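18 comments | 112 shares

The carrot has been at Grinitz longer than most of the staff. It is a toy, it is orange, and the lead researcher on the Salian project would like it known that it was never meant to become a career.

"I wanted to work on language," she says, moving a mug so that I can put my recorder down. "Then I spent a year watching an arm fail to pick up a vegetable."

Salian is a method for teaching an arm to tidy up. The usual way is to show it what to do, over and over, until it copies you. Her group does that too, but keeps the fumbles – every demonstration in which the person steering the arm misses, hesitates and has another go stays in the training set.

"Everybody throws those away," she says. "They look bad in the video. But a robot that has only seen perfect grasps has no idea what to do after a poor one. It sort of freezes, like me at a wedding."
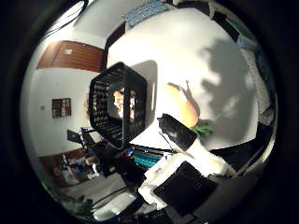 Stostanness, whose lab tried the method in its own kitchen, wrote to me that the gains were real but that a fumble is only useful if the person recovers well, and that plenty of people don't. Put that to her and she nods for rather a long time.

"Fair. We had one operator whose recoveries were worse than the mistakes. Lovely man. We kept his data and it cost us July."

The numbers are modest, and she gives them without much ceremony. With 1000 demonstrations, fumbles included, the arm put the toy where it was told in 90 trials out of 112. Trained on the clean ones alone, it needed far more help, and tended to close its fingers on air and carry the air off with great care. 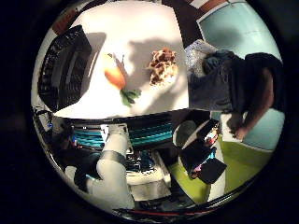

"The thing I'd like to fix next is knowing when to stop," she goes on. "At present it will retry until you switch it off. My supervisor calls that persistence. I call it a bill."

The code is to be released under the name Flunora, which she says was picked by vote and which she voted against.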